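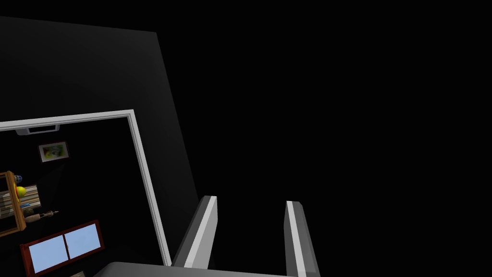 Most of the money a team spends on a simulator goes to rooms it never uses, according to Roswitha Wendt, and a package should be judged by how quickly a new task can be set up in one room. Her remark has followed the Fastance household package since its release in May, and it served as the starting point for our review.

Fastance is sold by Plerkalach as a yearly license. The buyer receives a set of furnished interiors, a two-armed robot model with parallel grippers, and a library of 800 household objects. Everything runs on the buyer's own computers. The standard license covers two users and 40 hours of technical support, and additional users are charged separately.

Our reviewers worked mainly in the kitchen interior, where tools and tableware share the same counter. The arrangement is crowded by design. A gripper sent to pick up a wrench must also deal with the spoons and bowls placed near it, and the adjoining rooms remain part of the simulation throughout. 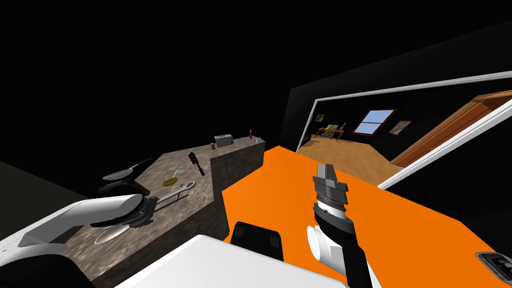
Each arm can be commanded separately, so one may work at the stone counter while the other waits over the orange tabletop. Starting positions are kept in a plain text file. Changing them took our reviewers a few minutes, and the manual covers the procedure well. Views may be taken from the robot or from any point in the room, at any angle, although the preview window is slow to refresh when several are open.

The package was run through 500 pick-up trials without a crash. Contact between the fingers and thin handles was less satisfactory. Spoons slid in ways that metal spoons do not, and the friction settings had to be adjusted by hand. Plerkalach states that a correction is planned for the next release.

Savolainen offers a comparable product, with fewer rooms and a better contact model. Laboratories concerned chiefly with grasping should try both before buying. Those that need varied interiors will find Fastance the more complete purchase.

Trial licenses may be requested until 30 Jul 2021.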